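Footings for the Shed, Part Two: Layout and Digging

The old pump house came down last week, and the slab under it turned out to be worse than I expected. It had been poured straight onto topsoil with no gravel and no steel. One corner had settled enough that a marble would roll from the door to the back wall. I broke it up and moved the pieces to the low spot behind the well, where they will do some good as fill.

The replacement is a shed on concrete piers with a treated wood floor frame. I considered another slab. The site drops toward the creek, and a slab would need a retaining edge on the downhill side, more fill than I want to haul, and a truck that can't make the turn at our gate. Piers deal with slope by being different heights.

Layout first. I set batter boards well outside the footprint so they would survive the digging. Each one is a pair of stakes with a level crosspiece, and the string goes over a nail in the crosspiece. The nail can be moved sideways a little at a time, which matters more than it sounds. Strings tied directly to stakes can't be adjusted without pulling the stake, and the stake never goes back where you want it.

Squaring was done with a 3-4-5 triangle, tripled to 9-12-15 to cut down the error, and then checked by measuring both diagonals. The first time through they disagreed by 5/8 inch. I moved the two downhill nails half the error and measured again. The second time they matched to within the width of the tape mark. Two cautions: pull the tape with the same tension each time, and measure string to string at the crossing, with no plumb bob involved. A bob in any wind will cost you an hour.
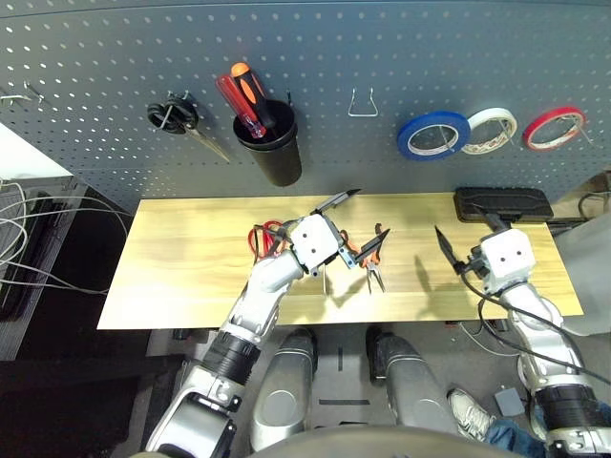
Do the piers need to go below the frost line for a building this small?

It depends on the county and on how much movement the building can stand. Ours exempts small detached sheds from the footing depth rule, but frost doesn't read the exemption, and I have doors to keep square. I dug to full depth.

Full depth at our place is 29 inches. The upper holes went easily enough: a foot of dark soil, then yellow clay that holds a clean wall. The lower holes hit a layer of river cobble at two feet. A power auger does nothing useful in cobble except try to break your wrists. I had rented one from Molefe, the equipment yard by the grain elevator, and I gave up on it after the third hole and finished with a digging bar and a clamshell digger. The bar loosens the rocks, the clamshell lifts the small ones, and the large ones come out by hand with your shoulder against the ground.

Holes in cobble end up wider at the top than the plan calls for. The usual advice is to make the bottom wider than the top, so that frost has nothing to grip. I used cardboard tube forms for the full height and backfilled outside them with the clean cobble and some pea gravel. That gives smooth sides and lets water drain away from the pier. Cut the tubes after they are set and leveled. I cut two of them beforehand from my sketch and both were wrong.
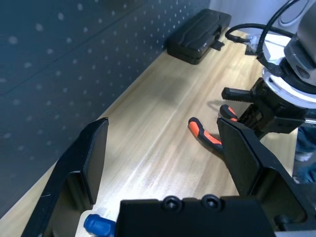 Posted by Nga Tôn
September 25, 2024
Filed under: Outbuildings, Concrete

Now the concrete. I bought bagged mix from Prellon, same as for the fence. Bags cost more than a delivered load, but see above regarding the gate. Some arithmetic for anyone doing the same job. A 10-inch tube holds 0.545 cubic feet per foot of height. An 80-pound bag makes 0.6 cubic feet. Work out the total height of all your piers, above and below grade, multiply by the first number, divide by the second, and then buy several extra. Bags keep if they stay dry. Running out with a half-full tube gives you a cold joint, and a cold joint at grade is where a pier will crack.

My total weight of bags came to 3,000 pounds with the spares. The pickup is not rated for that, so it was two trips. I stacked them on pallets under a tarp on the uphill side of the site. Carrying bags downhill was the only part of the plan that worked on the first try.

Mixing was done in the old electric mixer, which draws more on startup than the long extension cord cares for. With the 16-gauge cord it hummed and would not turn under load. With a 12-gauge cord it ran fine. If a mixer motor hums, shut it off right away. The windings heat fast when the drum is stalled.

Water is the part people get wrong. The bag gives a range. I start at the low end and add a cup at a time until the mix holds a ridge when I drag the trowel through it. Soupy concrete is easier to pour and noticeably weaker, and it leaks out of the bottom of the tube if the gravel base is uneven. Mine leaked at one pier anyway. I packed damp sand around the base of the form and it stopped.

Each pier got two pieces of rebar, pushed in after the tube was half full and kept three inches from the bottom and two from the sides. I rodded the mix with a length of broom handle in one-foot lifts. Then I tapped the outside of the exposed form with a rubber mallet to bring the air up. You can see the surface drop slightly as you tap. When it stops dropping, move on.

The post bases are from Bavix, the adjustable kind with a one-inch standoff. They take an anchor bolt set in wet concrete. The bolt has to land under the string, plumb, with the right amount of thread showing, and you have a limited time to get it there. I made a small jig from scrap: a flat board with a hole drilled for the bolt and two pencil lines crossing at the hole. The board sits on top of the tube and the pencil lines go directly under the strings. The bolt hangs from a nut on top. This took ten minutes to make and I should have made one per pier. I made two, which meant standing around waiting for the mix to stiffen before I could move them.

The tops are not all at the same elevation and don't need to be. The posts make up the difference. What does matter is that every top is level across, at least six inches above grade, and sloped very slightly at the rim so water doesn't sit against the metal. I checked relative heights with a water level, which is a clear hose with some food coloring in it. It is slow and I trust it over the laser I borrowed. The laser beam was hard to see in sun, and its instructions allowed for more error across the site than I wanted to accept.

Curing: I covered each top with plastic and a rock and left them alone. The nights are still mild here in September, so no blankets were needed. I'll give them a full week before loading anything. The bags say less. The lumber isn't here yet, so there is no cost to waiting. 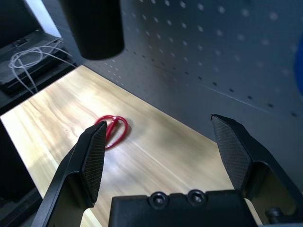 Weekend shop notes, shed project, part two

Costs so far, as there were questions after part one. Concrete, tubes, rebar, gravel, and post bases came to 1,630 dollars. The auger rental was another 270, and I count most of that as wasted. If I were doing it again I would dig one test hole at the lowest corner with hand tools before renting anything. It would have shown me the cobble in an hour.

The floor frame lumber is ordered from Cokska. I asked for ground-contact treated stock for the beams and they tried to sell me the above-ground grade, which looks the same in the stack. Read the tag stapled to the end of each board. If the tag is missing, send the board back. The joists can be the lighter treatment if there is good airflow under the floor, but on the uphill side there will be barely a foot of clearance, so I am using ground-contact throughout. The price difference on this size of building is small.

A few open items before part three.

The downhill posts will be tall enough to want bracing. I am leaning toward diagonal braces in both directions, bolted, with the lower ends kept clear of the soil. Another option is to run the skirting as a shear panel, but I want to be able to get under there.

The trench for the electrical line still has to be dug, and it crosses the old pipe from the pump house. The pipe is dead and I have the section nearest the well capped. I don't know how deep it runs past the walnut tree. I will hand dig that stretch.

Drainage uphill needs a shallow swale before the fall rains. The piers won't care, but I don't want water running under the floor all winter. One afternoon with a mattock should do it.

The batter boards are staying up until the beams are on. I have already tripped on the northeast one twice and tied a strip of orange cloth to it.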